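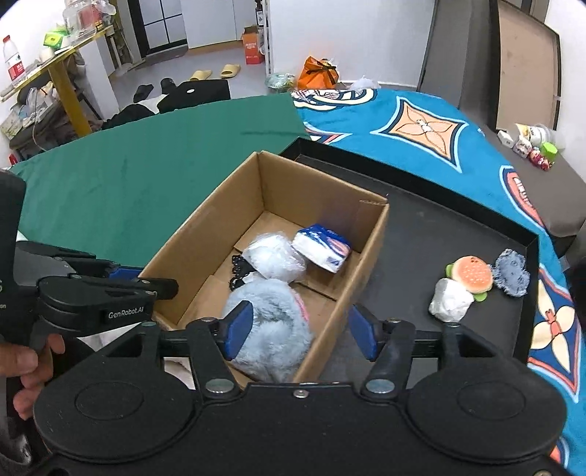 Die Ablage „Derna“ ist ein flaches, schwarzes Tablett mit rechteckiger Grundfläche und umlaufend hochgezogenem Rand. Sie ist für Arbeiten gedacht, die man mangels Tisch auf dem Bett, dem Sofa oder dem Boden erledigt: Päckchen packen, Kleinteile sortieren, Spielzeug durchsehen. Ein offener Karton passt schräg hinein, und rechts daneben bleibt noch Platz für das, was erst später eingepackt wird, hier ein Spielzeug-Hamburger und ein grauer Bommel. Auf einer Tagesdecke hat ein Karton allein wenig Halt, weil die Unterlage nachgibt. Mit dem Tablett darunter steht er auf einer festen Fläche.

## Verwendung

Wir verkaufen die Ablage vor allem an Leute, die privat Päckchen verschicken oder in einem kleinen Zimmer wohnen. Der Schreibtisch ist dort meistens mit anderen Dingen belegt, das Bett ist die größte freie Fläche. Man legt das Tablett auf, stellt den Karton hinein und packt von einer Seite aus. Was vom Karton abrollt, bleibt am Rand liegen und verschwindet nicht zwischen Matratze und Wand.

Für Plüschtiere und andere weiche Sachen empfehlen wir, die Deckelklappen des Kartons vor dem Packen abzuschneiden, wenn er nur zum Sammeln oder Aufbewahren dient. Man kommt besser an die Ecken. Soll der Karton verschickt werden, bleiben die Klappen natürlich dran.

## Packen in der Ablage

Schwere und kantige Teile kommen zuerst in den Karton, und zwar an die Wände. Eine Packung Taschentücher lässt sich hochkant in eine Ecke stellen und nimmt dann wenig Bodenfläche ein. Weiches kommt in die Mitte. Ketten, Bänder und Riemen mit Perlen legt man am besten flach auf den Boden des Kartons oder steckt sie in einen eigenen Beutel, sonst verhaken sie sich im Plüsch.

Füllwatte und ähnliches Material gehört in einen durchsichtigen Beutel. Lose Watte setzt sich an allem fest, auch am Tablett, und auf Schwarz sieht man jede Faser. Den Beutel nicht ganz prall füllen, dann lässt er sich noch in eine Lücke drücken.

Kleine Teile wie Bommel oder Spiellebensmittel bleiben bis zum Schluss neben dem Karton liegen und kommen obenauf. Wer mehrere Kartons hintereinander packt, kann die freie Seite der Ablage auch als Zwischenlager benutzen und die Sachen dort nach Empfänger ordnen.

## Lieferumfang

- 1 Ablage „Derna“, schwarz
- 1 Faltblatt mit Pflegehinweisen

Karton, Spielzeug und Textilien gehören nicht zum Lieferumfang. Zum Aufbewahren kleiner Teile führen wir unter dem Namen „Dremine“ durchsichtige Behälter, die sich stapeln lassen. Sie werden einzeln verkauft.

## Technische Angaben

| Merkmal | Angabe |
|---|---|
| Farbe | Schwarz |
| Form | rechteckig, Rand umlaufend |
| Längste Seite | 700 mm |
| Verpackungseinheit für Händler | 12 Stück |
| Gewährleistung | 2 Jahre |

## Pflege

Mit einem feuchten Tuch und etwas Spülmittel abwischen, danach trocknen. Keine Scheuermilch, keine Stahlwolle. Fusseln von Plüsch und Decken gehen mit einem Kleiderroller schneller ab als mit dem Tuch. Die Ablage nicht auf Heizkörper legen und nicht als Unterlage für heiße Töpfe benutzen.

Zum Schneiden ist sie nicht geeignet. Wer Klappen oder Klebeband mit dem Messer abtrennt, sollte den Karton vorher herausnehmen.

## Hinweise aus der Kundschaft

Yulan Du hat uns geschrieben, dass sie unter die Ablage ein glattes Tuch legt, wenn darunter eine gemusterte Decke mit grobem Gewebe liegt. Das Tablett lässt sich dann leichter drehen, ohne dass der Karton herausgehoben werden muss. Wir haben das übernommen und packen im Lager inzwischen auch so.

Mehrmals wurde nach einer Ausführung mit Griffen gefragt. Die gibt es derzeit nicht. Gefüllt sollte man die Ablage mit beiden Händen unter dem Boden tragen und nicht am Rand anheben.

## Bestellung

Tandomlow liefert an Privatkunden ab einem Stück. Anfragen von Händlern bearbeitet Birthe Dalsgaard, Rücksendungen Ross Moncrieff. Bei Rücksendungen bitte die Bestellnummer außen auf dem Paket vermerken.

Stand der Angaben: 8. Juli 2018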